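I'd been promising myself a stadium tour in Zosville for years, mostly because I went to exactly one game there as a kid and spent the whole second half in a concession line. So when the athletic department put up the June open house at Jellanwood Field, I signed up before I'd even checked whether I had the day free. (I didn't. I moved a dentist appointment. Sorry, teeth.)

For anybody who doesn't follow our corner of college football, Zosville plays at the small end of the sport, and their playoff bracket has looked more or less sane the whole time the big schools have been screaming at each other about computers and polls and who had the tougher schedule. You win your conference, you're in. There are a few at-large spots, people grumble about those for a week, and then everybody plays. I mention it because the bracket came up at every single stop of the tour, and I was the one bringing it up maybe half the time.

Getting in

The gates opened at nine and I was there by quarter till, which put me behind a family with matching jerseys and a man who had brought his own seat cushion to a walking tour. They gave us wristbands and a folded map and split us up by color. Green went to the press box first, orange went to the locker rooms. I was orange.

Our guide was Jingyi Du, who works in football operations and books the buses and hotels for road games. She talks fast and walks faster. I liked her right away, partly because when the seat cushion guy asked if the team was "going all the way this year" she told him to ask her after the second road trip.

The locker room is smaller than you'd think. Over 90 players have to get through there on a game day and the lockers are about as wide as the ones I had in middle school. Freshmen share. The seniors get the row by the training room, and apparently there's a whole system of trades that goes on in August that the coaches stay out of. It smelled like floor cleaner and, underneath that, like a locker room.
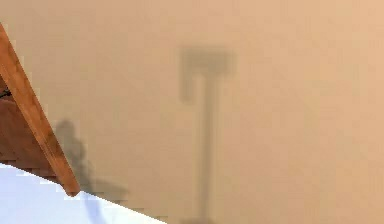
The film room

I could have stayed in here all day. It's got tiered seats, a big screen and a whiteboard with half an old play still on it. One of the assistant coaches ran us through a goal line stand from last season's quarterfinal, back and forth, back and forth, the same snap maybe ten times, asking us what we saw. What I saw was a pile of large men. What he saw was a guard leaning about two inches too far forward in his stance, which tipped the run, which is why the linebacker was already in the gap when the ball got there.

I've watched football my entire life and I would not have caught that in a hundred years!

Somebody asked how they scout a playoff opponent they've never played, and I thought his answer was the most interesting thing I heard all morning. When the bracket comes out, the staff splits in half. One half takes the opponent's last few games and the other half takes their own, looking for what they're giving away. They don't look ahead to the next round at all. He said he honestly couldn't tell you who was on the other side of the bracket last year until they'd won their game, and I believe him, though I'd have had that thing taped to my fridge.

That got a group of us going in the hallway about whether more teams would be better. The jersey family's dad wants everybody with a winning record in. Everybody! I'm on the other end. I think a regular season loss in October ought to hurt a little, and if you can drop three of them and still get a first-round home game then what was I sitting in the rain for? We didn't settle it. Jingyi said every extra round is another set of buses and she'd like us to keep that in mind.

Press box and field

You take an elevator up to the press box and it holds about six people, so the rest of us climbed. The view is terrific. You can see how the whole field crowns in the middle so the water runs off, which you'd never notice from the stands. The radio guys have a booth at one end with a window that slides open, and they keep it open even in November, because the crowd noise sounds better that way. The visiting radio crew gets the booth with the pole in front of it. Make of that what you will.

Down on the field they let the kids kick from the 20, and then, after some begging, the adults. I'm not going to say how mine went. The seat cushion guy made his, straight through, in loafers, and got a bigger hand than anything else that day.

Lunch was hot dogs from Esteves, the stand that's been behind the north end zone since before I was in that concession line, and I'm happy to report the line is just as long. Two hot dogs, extra onions. I also bought a Guvby cap from the team store that I don't need, in a shade of orange that looks good on no one.

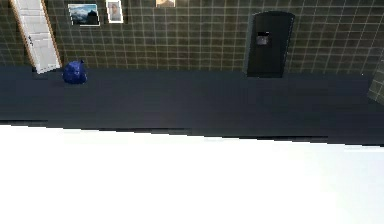

Do you need a ticket or a reservation for the open house?
It's free, but you have to reserve a spot online ahead of time, and the orange and green groups both filled up before the day. They had a short standby line at the gate and it looked like most of those folks got in once the no-shows were clear.

A few other things if you're thinking of going next time. Wear real shoes. There are a lot of stairs between the locker rooms and the press box, and the ramp on the west side was closed for repairs when I was there, so call ahead if stairs are a problem for you. Parking was free in the lot off the practice fields. They'll let you take pictures everywhere but the training room and the whiteboard, and they were pretty nice about reminding people.

Plan on staying until one or so if you want to kick and eat. The tour part wrapped up before noon, but I hung around on the home sideline for a while afterward arguing about seeding with the jersey dad, who turns out to live four streets over from me. We've got seats in the same section for the opener.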